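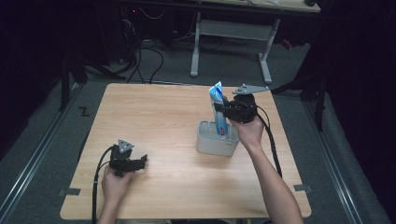

Re: [demos-list] Toothpaste in the holder, which way do you record it?

From: Ignacio Ostrowski
To: demos-list
Date: 16 October 2024

Hello all,

Thanks for the question about the toothpaste task, I've been hoping somebody would ask! I'll reply in between the quoted bits so I don't miss any.

> We're about to start recording small bathroom items with hand-held
> grippers, one in each hand, same as your group does at Staminden.
> Do you have people put the tube into the holder, take it out, or both
> in one go? We tried both in one go and the learned policy dithers
> terribly at the top of the holder.

We had exactly that dithering in August, and it was lovely to see it go. We now record putting in and taking out as separate examples, each with its own start and finish. When both were in one recording, the moment with the tube upright in the holder and the jaws closed on it looked the same whether the person was about to let go or about to lift. The model had one view and two right answers, so it wobbled between them. Splitting them and giving each a different task label cured most of it for us. The rest went when we asked people to open the jaws fully after placing and back well away before stopping the recording.

If you've already got a pile of combined recordings, don't throw them out. Cut them where the jaws open. Tillman has a small script for this that reads the jaw width and suggests the cut, and you only need to check it by eye. I'll put it in the shared folder tonight.

> What do you do with the hand that isn't doing anything? Ours ends up
> all over the place.

Ah, the idle hand. I could go on about this for pages. Our rule is that the left gripper stays over the table with its jaws open, in view, and moves if it wants to, but gently. We did try asking people to hold it dead still and the results were stiff and odd, and everyone got a sore shoulder. What you don't want is the hand dropping off the near edge halfway through, as then you lose its tracking and the whole example goes in the bin. Have a word with people about the cables too, it's worth letting them hang over the near edge or along the forearm with plenty of slack before you press record. A tight cable pulls the wrist round and you can see it in the paths afterwards, a funny little hook at the end of every reach.

> How many examples before you retrain, and do you move the holder?

We retrain after every 20 good ones, which is small, but I love seeing the change so soon, and so do the people doing the recording. They come and watch the test runs and go back to the table with ideas. Last week somebody noticed the policy only ever came at the tube from the right, and sure enough, so had all of us!

And yes, move the holder, please do. Up to 9 places on the table per session, and turn it a bit as well. Keep the table itself put, though. We tape the near corners and check them in the morning. Vary the tube too: crimped end up is our usual, but a half-used tube bends in the jaws quite differently from a full one and the model has to meet both.

> Any use for failed grasps?

Some. If a person fumbles and then recovers smoothly, we keep it and label it as a recovery. They've done more for us than any amount of tidy recording. If they fumble, laugh and put the gripper down, out it goes. Skelier, our labelling tool, has a key for each, so it takes no time while it's fresh in your mind.

Two things I'd like to hear back on, from anyone:

1. Does your group record the approach from a fixed starting pose? We've stopped, and I think the reaches look more natural, but I've nothing firm to show yet.

2. Has anyone tried the Statari labels for two-handed work? I can't tell if "support" is meant for a hand that's touching something or just one that's nearby.

Next on our table is unscrewing the cap, with the left hand holding the tube at last. I can't wait to see how it copes with that one. I'll post the first paths when we have them, good or bad.

All the best,
Ignacio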